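Search talks and notes
Type a keyword

Speaker notes: Taking a desktop apart for parts
Consolacion Padilla, Tokville repair evening, 24 October 2026

Start with the numbers. Last year we took in 909 desktops and 78 of them went back out whole. The rest were worth more to us as parts. Pause here and ask who has opened a tower before.

Lay the case on its side, board facing up. Cord out first, then hold the power button for a few seconds. Mention the Plostano batch, where we skipped this and lost a board.

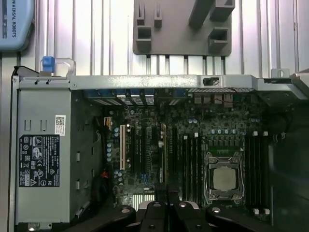

Never open the power supply itself. It comes out as one sealed box and goes on the Zerlow shelf with its label facing out, so the next person can read the ratings without lifting it.

Cables next. Pull on the plug and leave the wires alone. If a plug won't budge, look for the clip.
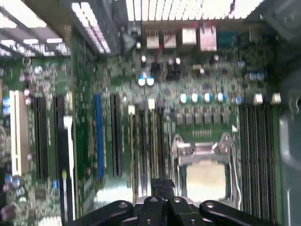
Grading a board takes me two minutes once the case is open. I look for bulging capacitors before anything else, then bent pins. On this one the white-topped ones run in a line above the processor socket, so you can check that whole row in one pass. The blue ones get the same look. Anything domed or leaking goes straight to scrap.

Memory after that. Hold each stick by its edges and keep your fingers off the contacts. (Pass the sample sticks round. Get them back!)

Small boards need somewhere to stand so they don't end up in a pile. Tikkanen makes the trays we used to buy, but any row of slots will do.

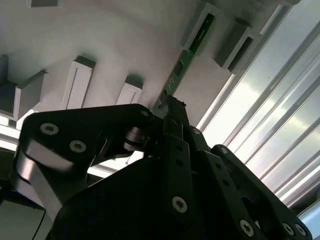

A narrow green circuit board at one of the slotted blocks.

Hard drives come out last at our place and go in the locked bin. Explain the wiping form. Skip if short on time.
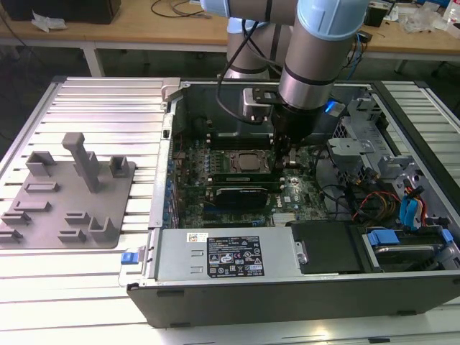 Open Dell tower on its side: power supply along the front, blue tabs on the hard drive.

Questions. Someone will ask about laptops. Different talk.

Comments (3)

marg_t: Good notes. Do you keep the screws with the case or sort them?

Consolacion Padilla: Sorted, in jam jars. Labelled by colour of lid.

oldtower2000: Could you post the wiping form as well please?

Contact | Copyright Tokville repair evening | Back to top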